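Search this site
Enter keywords... Go
Print this article | E-mail to a friend
Filed under: Opinion, Home & Household

Line your bins, people

By now everyone in Mulby will have had the council flyer. Going liner-free. Kitchen bins, office bins, the little one beside the toilet, all of it to go in naked and be rinsed out under the garden tap. Very virtuous. I read it standing at the kitchen bench with a banana peel in my other hand and I've been cross ever since.

So. A defence of the bin liner. Quick one, I have to get tea on.

I do our small bins up on the table. My mother thinks this is filthy. But my back is what it is and you cannot get a bag properly seated in a bin while bent double on the lino. Bin up, bag open, edges down over the rim, smooth it round, done. We've got the thin pale purple ones at the moment, the see-through sort. Wouldn't be my first pick of colour but they go over the green bin without a fight.
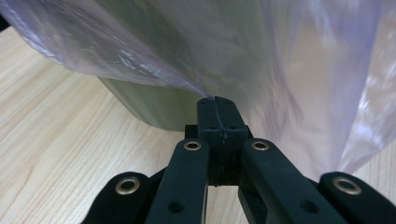 The flyer says rinsing takes no time. Rinsing with what? We had water restrictions out at Ginelley two summers back and I remember exactly who was told off for hosing things. A bin with yoghurt in the bottom is a good long squirt of hose, plus detergent, plus the brush you then have to clean aswell. Plus where does the muck go. Down the drain, onto the lawn, into the dog.

Yes, plastic. I know. I'm not going to pretend a bag is a lovely thing for the planet. We compost the scraps, we take the soft plastics back when there's somewhere that will have them, and I fill a bag right up before it goes out. One bag, full, tied. What gets up my nose is the bag that leaves the house with a tissue and a teabag in it. There's your waste. Print a flyer about that.

And the compostable ones. Tried them. The Hailu brand, 5 dollars something for a tiny roll, and the bottom went on the back step before I'd made it to the wheelie bin. Prawn shells. In summer. Never again, though my sister in Vumberg swears by hers and says I leave them too long. Maybe I do.

Then there's the table itself, which gets dragged into every argument I have on this subject. Won't it stain, won't it smell. It's a pale wooden table with a nice wavy grain and I like it more than most furniture I've owned. It gets wiped after. Spray, cloth, dry cloth. A lined bin doesn't drip — that's the entire point of the liner! An unlined one I wouldn't put within three metres of where we eat.
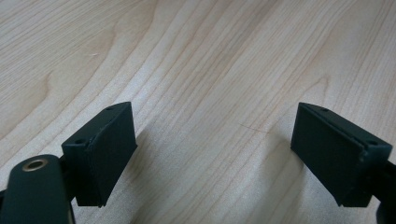
Mariann Szabó

I rang the council, by the way. Got a Bianka Vörös, perfectly pleasant, who told me the flyer went to 3879 households and was "a suggestion only". Fine. Then say so on the front, in letters a person can read without her glasses.

What I'd put on it instead: use fewer bags, use them full, buy the size that fits. Half the trouble is people jamming a big bag in a small bin, so there's a great skirt of spare plastic hanging down the outside, and then wondering why they go through so many. Measure the bin. Takes about 2 minutes. Reuse the bread bags for the bathroom one, they're free and teh right size.

And leave anyone with a crook back, or a baby, or a shift that starts at five, to line their bin in peace. Tea's burning, I have to go.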